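Drendanden Regional Health Network
Chronic Kidney Disease Registry Working Group
Minutes of meeting, April 16, 2025

Present: the chair, the registry manager, two nephrologists, the renal dietitian, the data analyst, the primary care representative, the consumer representative and the minute taker.
Apologies: the pathology liaison officer.

The chair opened the meeting at 2.05 pm. A quorum was present.

1. Minutes of the previous meeting

Accepted with one correction. Under item 4, "dialysis starts" should read "referrals for dialysis education". The registry manager will reissue the corrected copy.

2. Matters arising

2.1 Privacy notice. The plain-language version has been returned by the ethics office with minor changes to the paragraph on withdrawal of consent. It will go out with the next batch of enrolment letters.

2.2 Duplicate records. Matching on health number alone left a residue of duplicates where patients had moved between the Flerosa and Cendel clinics. The analyst has added date of birth and postal code to the match and will run it again before the next data freeze. Records that still can't be resolved will be checked by hand.

2.3 Spirometry field. Carried over in error from the template of another registry. Removed.

3. Registry report

3.1 Enrolment. The registry holds 1,643 patients with at least two eGFR results more than three months apart. Of these, 610 have a recorded urine albumin-creatinine ratio in the past year. The primary care representative noted that many practices order the eGFR as part of a general panel, while the urine test has to be ordered on its own and the patient has to return a sample. It was agreed that low testing should be reported by practice and not only by clinic area.

3.2 Staging. Patients without a urine result cannot be given an albuminuria category and are shown as "not staged". One nephrologist asked that these patients not be folded into category A1 in any chart, as was done in the draft annual report. Agreed. The draft will be amended.

3.3 Laboratory changeover. The Cendel laboratory has moved to the 2021 CKD-EPI creatinine equation. Flerosa has not. Results from the two sites should not be compared directly until both have changed over. The analyst will recalculate eGFR from serum creatinine, age and sex for all stored results so that a single equation is used throughout. Reported values will be kept in a separate column and not overwritten.

3.4 Missing data. Smoking status is the least complete field after the urine ratio. The group discussed dropping it and decided to keep it. Blood pressure is well recorded but often rounded to the nearest 10, and the report should say so.

4. Audit of medication review

The Subramaniam audit protocol was tabled in its second version. It covers patients with an eGFR under 60 who have both diabetes and a raised albumin-creatinine ratio, and looks at whether an ACE inhibitor or ARB and an SGLT2 inhibitor have been prescribed, or a reason for not prescribing written in the chart.

Points raised:

- The sample is set at 50 charts per clinic. The analyst considered this enough to describe practice but too few to compare one clinic with another. The wording of the aims will be changed to match.
- "Reason not prescribed" needs a short fixed list plus free text. Suggested entries were low blood pressure, high potassium, previous reaction, patient choice and cost.
- Charts of patients already on dialysis or with a transplant are to be excluded.
- A repeat creatinine and potassium after starting or increasing an ACE inhibitor or ARB should be collected as a yes or no, with the date of the test.

The protocol was approved subject to these changes. Chart review to be finished before October.

5. Dietitian referrals

The renal dietitian reported that the wait for a first visit at Flerosa is longer than at Cendel, mostly due to a vacant half-time position. Referrals are being sorted by potassium, stage and weight loss. Patients with stage 3a disease and normal potassium are being offered a group session first.

The low-salt handout was reviewed. The consumer representative found the table of sodium values hard to follow and asked for serving sizes in cups and spoons as well as grams. She also asked that the advice on salt substitutes be moved to the first page, as many contain potassium chloride and are sold beside ordinary salt. Both changes were accepted.
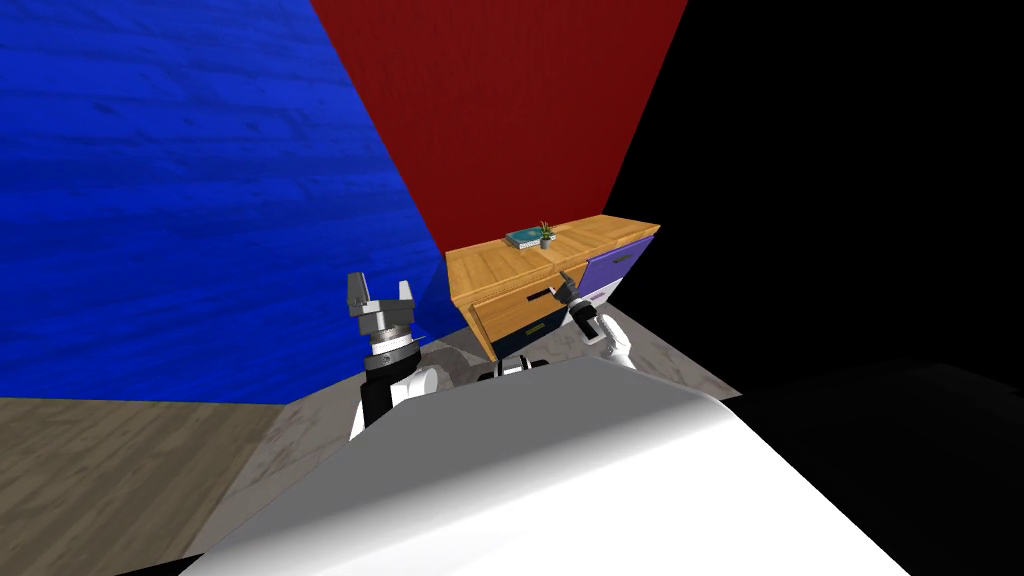
6. Sick day guidance

The group considered whether the registry should send sick day advice to enrolled patients directly. Views differed. The nephrologists were in favour of written advice on fluids and on when to call the clinic, but noted that the evidence for patients stopping medicines on their own is limited. The primary care representative was concerned that a general letter could lead some people to stop treatment and not restart it.

Resolved: no mail-out at this stage. A one-page sheet will be drafted for use by clinic nurses, to be gone through in person - with the patient's own medicines written in. The draft will be circulated by email.

7. Data access request

One request was received, from a pharmacy research group, for de-identified data on prescribing in stage 4 disease. The group supported the request in principle. Cells with fewer than 5 patients are to be suppressed, and clinic names replaced with codes. The applicant has not yet supplied an ethics approval number, and no data will be released until it arrives.

8. Other business

8.1 The template for clinic letters still lists the old fax line for Cendel. The registry manager will have it changed.

8.2 Terms of reference are due for review. Members are to send comments to the chair - tracked changes preferred.

Actions

Registry manager: reissue corrected minutes; update letter template; reply to data applicant.
Analyst: rerun duplicate match; recalculate eGFR; add practice-level urine testing table.
Nephrologists: revise audit protocol; draft nurse sheet for item 6.
Dietitian: revise low-salt handout.
All: comments on terms of reference.

The meeting closed at 3.40 pm. The date of the next meeting will be confirmed by email.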